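12 Aug 2022
By the Stullberg Community Books team

Small shelves, big readers: Stullberg's Book Nook program opens for spring

Stullberg Community Books is thrilled to announce that its Book Nook program is back, and it's bigger than before! Over the coming weeks 3000 children's paperbacks will go out to classrooms, waiting rooms and neighbourhood centres across Stullberg and Onport, each set arriving with a small, brightly coloured shelf to keep it in.

The shelves are a simple open-fronted design by local workshop Fiore, low enough for a five-year-old to reach the top. Kids can pull a book out, sprawl on the floor with it and put it back themselves (most of the time, anyway). Families donated 2000 of the books during our winter drive, and the rest were bought with a grant from the Murketti Fund.

Any group that works with children under 12 can ask for a nook. Delivery is free within Stullberg and Onport, and a set can be swapped for a fresh one every 3 months.

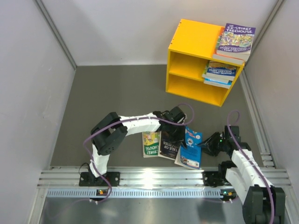 Series books are the ones children ask for by name, so we try to keep them together when we pack a nook. A reader who loves the first one will want the next straight away! The Treehouse books by Andy Griffiths and Terry Denton are a huge favourite, and it's lovely to see The 52-Storey Treehouse with its purple cover on top of a yellow shelf and more by the same pair in the compartment underneath. We leave some space in the shelves too, and hosts are welcome to fill it with favourites of their own.

Donations of clean paperbacks in good condition are welcome all through August at the Onport depot. Picture books and early chapter books are needed most. Groups wanting a nook can pick up a form at the same counter.

Filed under: Community news, Children and reading

Related items
Winter book drive wraps up in Onport
How to cover a paperback so it lasts
5 read-aloud picks for rainy afternoons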